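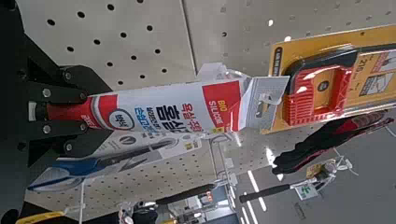 The Shop With One Wall

Thierry Baudry sells most of what he sells in the first 3 feet inside his door. He knows this because he moved everything else around it for a year and the sales slips stayed the same.

His store, Grurnlow Hardware, is narrow and deep, squeezed between a dry cleaner and a place that fixes phones. The paint counter is at the back, with the plumbing parts past that. Most people who walk in never get to either one. They come for a tube of silicone, a pair of scissors or something to touch up a door frame, and they want to be back on the sidewalk before the meter runs out.

So in February he cleared out the old shelves near the entrance and put up pegboard.

"The shelves were a mess by noon," Baudry says. "People pick up a tube, read the back, put it down on top of the sandpaper. With a hook, it goes back on the hook."

Pegboard is cheap and most hardware stores have some. What Baudry wanted to work out was what deserved to hang on it. The store carries 2,000 different products. The front wall has room for a small part of that, and he started with a list of 307 items that customers had asked for by name at the register. He cut it to 100, and then kept cutting as he ran out of board.

Sealant made every version of the list. He stocks a Korean silicone for kitchens and bathrooms that comes in a squeeze tube with a card hang tab at the crimped end, so it hangs nozzle down and takes up very little room. The large cartridges that need a gun are still at the back, on a low shelf. Contractors know where they are. A renter with a moldy line along the tub wants the tube.

Hanging a tube has its problems. A full one is heavy for its tab, and if the hook is too short the tab works its way off the end when somebody reaches for the package next to it. Baudry went through two sizes of hook before settling on a longer one from Roussel, a supplier he has used since he opened. He now hangs fewer tubes to a hook than the hook will hold.

Cutting and gripping tools go near the sealant. Scissors outsell everything in that group, mostly in spring, when people are moving and can't find theirs. Adjustable wrenches sell steadily. Pliers sell when they are at eye level and sit there when they aren't, a fact Baudry has tested several times and can't explain.

Painting tools were harder. He put small rollers on the lower hooks, where the handle can rest and the cover has air under it, and for a while he tried hanging brushes beside them. They swung and knocked into each other. Brushes can stand up against the panel at the bottom, and so can trowels. It looks casual, but customers pick them up more often that way, maybe because they don't have to work a package off a hook first.

Baskets go on the table below. Baudry got the idea from Skenasora, a kitchen supply shop across town that sets one out wherever people tend to stop walking. A customer with both hands full is done shopping. Give the same customer a basket and the scissors go in, then a roller, then the trowel that wasn't on the list.

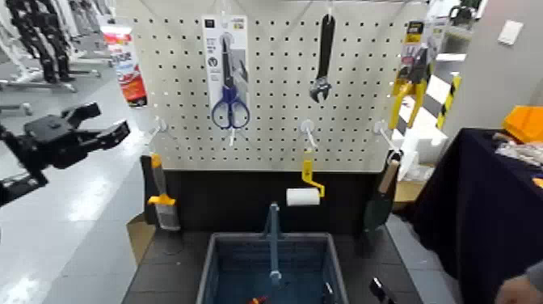 Leaving gaps

The part his staff argued with was the empty hooks. Baudry doesn't fill every one. When a product sells out he leaves its hook bare until the next delivery, and he doesn't slide something else over to cover it.

"If I move the pliers to fill a hole, then the man who bought pliers last month can't find the pliers," he says.

Restocking is done before opening, at 7 a.m., with one person reading the wall from left to right and writing down what is missing. There was talk of doing it with Hudutell, an inventory program one of the clerks had used at another job. Baudry looked at the price and bought more clipboards.

He is planning a second board for the wall opposite, with light bulbs, batteries and picture hangers. The hooks have been ordered. The dry cleaner next door has already asked him to please drill in the evening.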